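Notebook – hand-held grippers, cloth trials
November, bed station

Purpose: decide which finger set goes on the hand-held units for the cloth work. We have two candidates, the Parkent fingers (stiffer) and the Drolten ones (softer pad, slightly longer reach). Illia Stetsiuk wants a choice before the next order goes to Tallport, and I'd like to have tried both on a soft surface before I sign anything. All the earlier comparisons were done on a bench top, where everything grips well.

Set-up

Both hands of each pair paired to the same controller and clocks synced before the first run. Tip cameras on, head camera on. Cloth is the blue garment, on the mattress, bunched up to start with. Trigger travel set to the same value on every unit. I left the Sibiya controller on its default filter, as changing that at the same time would muddle the results.

Tip camera check first. What I want from that view is both jaws all the way to the tip, with enough of the work surface beyond them to judge the approach. The wide lens bends the walls badly but the jaws sit centrally and we only need the middle for contact. 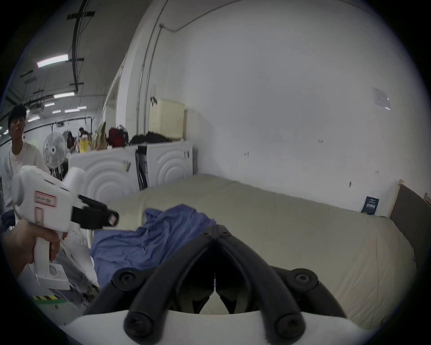
Runs with the Drolten fingers

Started 9.20. Plan was 32 runs per finger set, single-handed pick first, then two-handed. Single-handed is simple enough: come in low from the side, close on a fold, lift, put down. A vertical approach doesn't suit these fingers on a mattress. You push down, the mattress gives, and the cloth goes down with it, so there is nothing standing up to close on. Coming in from the side along the surface is much better. I wrote this on the board for whoever does the afternoon runs.

Closing force at 200 on the controller scale was too little for the thick folds. At 240 the cloth held but my trigger finger was tired by the end of the set. Went back to 229, which Illia had used on the bench, and left it there for everything below.

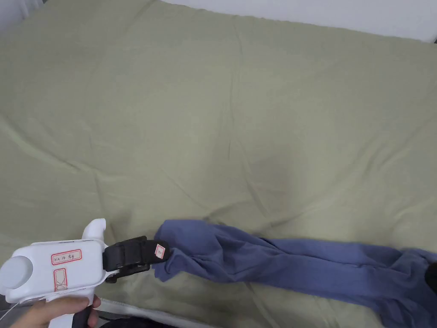
The longer reach is useful when the cloth has been twisted into a rope, as you can get a good bite across it and not just catch the top layer. Against that, the pads pick up lint. Wiped them twice during the set. I don't think it changed the grip but it would probably show up over a full day.

Note on labels: keep the kit stickers on the side of the housing, where the head camera can read them. On an earlier day we had two sets of recordings that could not be matched to a kit, and it took most of a morning to sort out from the serials.

Two-handed runs

The task is to hold one end of the cloth still, bring the second gripper in to the other end, close, then pull apart until the cloth is flat. The holding hand matters more than I expected. If it drifts by a few millimetres during the second approach the far end moves too, and you end up chasing it. 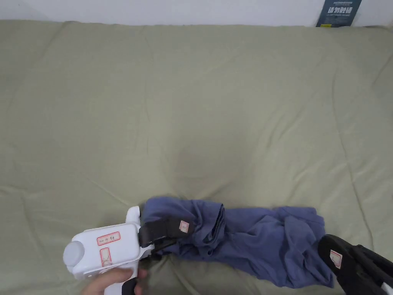
Drolten did well here. The softer pad lets the cloth turn a little in the jaws as it straightens. Parkent held harder but kept the twist in, so the last part of the pull tended to leave a ridge down the middle and I had to let go and take it again. On single-handed picks I could not tell them apart at 229.

Head camera: loses the lower jaw once it is under the cloth. The tip cameras cover that well enough from their side, so I would not move the head mount. What would help is a slightly lower chin angle on the operator, and that is a matter of reminding people.

Clock drift between the left and right units was within tolerance on every file I opened. I haven't opened all of them.

Things to fix

– Left Parkent unit: trigger is slow to return. Spring or dirt, not looked at yet.
– Cable on the Sibiya box needs a proper strain relief.
– Finger screws to be checked at the start of each session and marked with paint.

Checked the tip view again after refitting the fingers, same mattress and cloth. Jaws central, tip in view, no change to the mask needed. 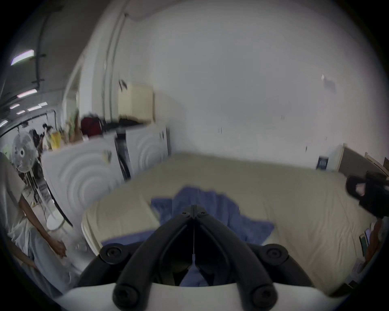
Can we mix finger sets, one on each hand?

Only for tests. The two sets close at different points in the trigger travel, so the recorded widths would need separate calibration for left and right, and the files would have to be kept apart from the rest.

For the order I have put down Drolten for both hands, with one Parkent pair kept back for stiff items. Illia to confirm the closing value on the new pads when they arrive.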